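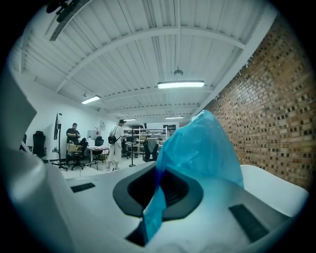

Figure 4. View from the camera on the hand-held gripper during a bag trial in the club workshop.

4. What the club did with the bags

I should say first that this was never meant to be the main part of the project. When we set up the after-hours robotics club at Stosside, the plan was to spend the whole term on hard objects – blocks, mugs, tins, the usual. Bags came in because one of the students asked why we only ever picked up things that keep their shape, and I didn't have a good answer. So we gave over part of October to them, and it ended up producing most of what I want to talk about in this paper.

4.1 The set-up

We used the same hand-held gripper as in Section 3, with its camera looking forward over the top of the tool. The view is a wide round one, black at the corners, and a good half of it can be taken up by the white housing. Figure 4 shows a fairly typical moment, with a crumpled blue plastic bag standing up in a peak to the right and the rest of the workshop carrying on behind it. You get the brick wall, the ceiling lights, the shelving at the back and whoever is in the room. We had talked about hanging a plain sheet behind the work area and I'm glad we didn't. The students were quite firm that if the thing was going to be any use it had to cope with a normal room, chairs and all, and they were right (I'd have taken the easy way out!).

Each student worked in a pair. One person held the gripper and the other kept the notes, and they swapped at the half-way point. The notes sheet was a single side of paper with a box for the type of bag, a box for how the trial ended and a big space for grumbling, and the grumbling space was by far the best used. We also asked the note-taker to write down what they expected to happen before each go. That was copied from a sheet the Cundton club had used for their line-following cars, and it worked nicely for us as well.

4.2 How the trials went

We recorded 179 trials in all. A trial meant picking a bag up from the table, lifting it clear and putting it down in a marked square. We threw out 17 of them, mostly where the recording had been started late, and in a couple of cases where the two halves of a pair couldn't agree on what had happened. That left us with 162 to look at. I know that's a small number by the standards of this field, but everything was done by people who had school the next morning, and I would sooner have a small set that the students understood than a big one that I'd put together myself at the weekend.

The first thing everybody noticed was that thin plastic is a pain to see. A see-through bag takes its colour partly from whatever is behind it, and the bright ceiling lights made it worse. When the students drew outlines round the bags by hand, two people given the same still would often draw quite different shapes, mainly along the top edge where the plastic is a single layer. We first put this down to carelessness. Then I tried it myself, on the same stills, and disagreed with both of them.

The second thing was to do with the tool. With a block, the students had got used to lining it up by looking at the block. With a bag there isn't really a "middle" to aim at, so they started watching the fold they wanted to pinch and ignoring the rest. Several pairs wrote this down in their own words without any prompting. One sheet says "go for the wrinkle" in capital letters, underlined, and that became the name of the method for the rest of term. I've kept it here – sorry to any reader who was hoping for an abbreviation.

4.3 Teaching it to the model

We trained the small Gruladard model from Section 3 on the kept trials, first with the block data mixed in and then without. I'll be honest that I expected the mixed version to do better, on the grounds that more is usually more. The students voted the other way by a wide margin. In our tests the bags-only version reached towards a fold more often, whereas the mixed one tended to aim for the centre of the whole lump, as if it were a very soft block. I wouldn't hang too much on this. We only ran each version on 2 kinds of bag, and both kinds had been in the training set.

What pleased me more was how the students went about finding out why. They went back to the recordings and sorted them by how much of the view the bag took up, then by how bright the background was, and they had a proper argument over whether people walking about behind the table mattered. Our best guess is that they don't matter much, though we have no trials with the room cleared to set against the others, and one of the pairs has asked to do exactly that next year.

4.4 Things I'd change

I'd fix the lighting question early on. The brightest lights sat right in the upper part of the view for a lot of our recordings, and a small change in how the tool was held could have moved them. I'd also give each pair longer with one type of bag before switching. The Dauda rig, which we describe in Section 5, gets round some of this by being fixed to the bench, but it brings its own troubles and the students liked it a good deal less.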